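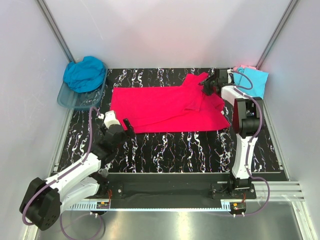 **Skukix at the Venda in June – who's going?**

**fuzzpedal_mo** wrote:

Tickets went up this morning and I've got two! It's the full record front to back, then a second set of older stuff, and Munshi are opening (I've wanted to see them since the split cassette). I paid 76 for the pair with fees, which I can live with. Anybody else in? I'm driving up and could take one more if you don't mind a car that smells like old drum rug.

---

**lowerbalcony** wrote:

In, but grumbling. I saw them at the Niramus last year with 115 people in the room and it was the best thing I went to all year. The Venda is a barn. The bass just sits in the back half and turns to soup, and by the bar you might as well be listening from the parking lot.

---

**fuzzpedal_mo** wrote:

Okay but the Niramus holds 200 on a good night and they'd have sold that in a minute. I'd take soup over no ticket.

---

**tapehiss_annie** wrote:

Gotta disagree with lowerbalcony on the sound. They moved the desk forward over the winter and hung new curtains along the side wall, and the last two shows I caught there were really clear, even the quiet songs. I stood on the left, maybe ten feet in front of the desk. Try that before you write the place off.

Also does anyone know if it's the four-piece or the five-piece? The keyboard parts on side two don't work without the extra person, I'm sorry, they just don't.

---

**lowerbalcony** wrote:

Curtains! Fine, I'll stand on the left and report back. I still say a band that plays that softly should do two nights in a small room over one night in a big one.

And I like the four-piece better. Side two is too busy as it is – the slow one would be twice as good with only guitar and that floor tom.

---

**tapehiss_annie** wrote:

We can't be friends.

---

**no_encore** wrote:

Five-piece, according to the mailing list. I went to the Venda last month for something else, so here are a few notes for people who haven't been:

- Doors are at 7 and the opener really does go on at 7:40. I missed half a set standing in line for a soda.
- Coat check is 20 minutes of your life on the way out. Leave the jacket in the car.
- Merch is upstairs now, by the restrooms, and it closes before the last song.

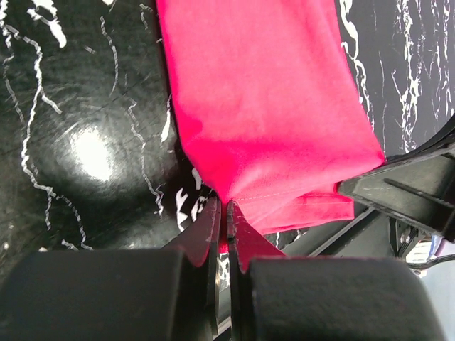
- The lot behind the building fills early, but the street past the tire shop is free after 6.

---

**fuzzpedal_mo** wrote:

Upstairs merch is a terrible idea, but thank you, that's super useful. So I'm leaving at 4:30 to be safe. Annie, do you want the seat? You can pick the music as long as it isn't side two on repeat.

---

**tapehiss_annie** wrote:

Yes please! And no promises.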